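4.2 Where players stop and ask for help

The second data set covers hint requests in Plundden, a puzzle game for phones with 200 levels. Players were recruited through the walkthrough site Forkalent. We enrolled 930 players and kept 929, after one asked for their records to be removed. Session logs were collected with Trondatel, which stores the time of each tap, each restart and each opening of the hint panel. It does not store what a player reads outside the game, so a visit to a written walkthrough shows up only as a gap between taps.

Levels were coded by the main thing the player has to do: find, open, sort or stack. Two coders worked separately and settled their differences afterward. Most of the disagreement was over levels where an object has to be found before it can be sorted. We coded these as find levels if the search came before the first locked step. 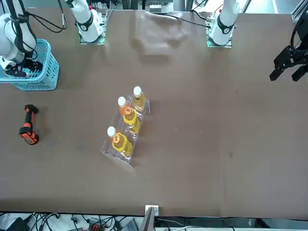

Hint requests in sort levels came late. Players would place several pieces correctly, meet one that did not fit the rule they had in mind, and restart before opening the panel. The restart is free in Plundden and a hint costs coins, which explains part of this. The layout also matters. In a level with visible slots, like those formed by the raised transparent partitions of the tray in Figure 4a, the player can see how the space is divided before moving anything. Levels that hid the divisions until a piece was dropped had earlier requests and fewer restarts. We had expected the reverse for restarts and have no good account of it.

Stack levels behaved differently. Requests were bunched at the start, often before the first tap on a piece. The hint text in these levels is short ("start with the widest") and many players opened it once and then finished without using it again. A smaller group opened the same hint several times in a row. The text does not change on a second opening, and we treated repeated openings within one attempt as a single request. 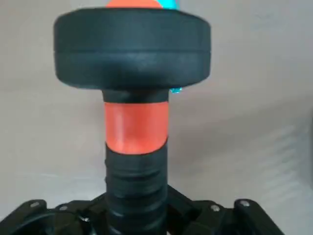 4.3 Wording of hints

Hints were rewritten for levels 31 to 60 in January, between the two waves of logging. The old hints named the next move. The new ones named the object to look at and left the move out. Completion hardly changed, but time to completion went up, and more players left the game to look elsewhere, as far as the gaps let us judge. The free-text survey drew 700 usable answers. The most common complaint was that a hint repeated what the player already knew. Complaints that a hint gave too much away were rare, and nearly all of them concerned find levels, where naming the object is the whole solution.
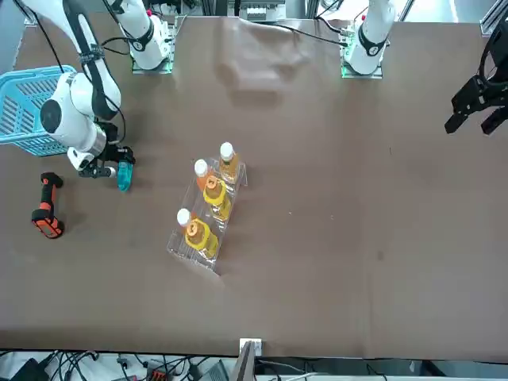
Inmaculada Ortuño has objected to this reading of the survey. In her view, players who feel that a hint gave too much away have already finished the level and see no reason to write in, so the low count says little about how many there are. Vilho Sjöberg makes a similar point about Haddad, where the survey opened only after a failed attempt. We accept the objection for the find levels. For the sort and stack levels the survey was offered after every attempt, finished or abandoned, and the pattern was the same in both groups.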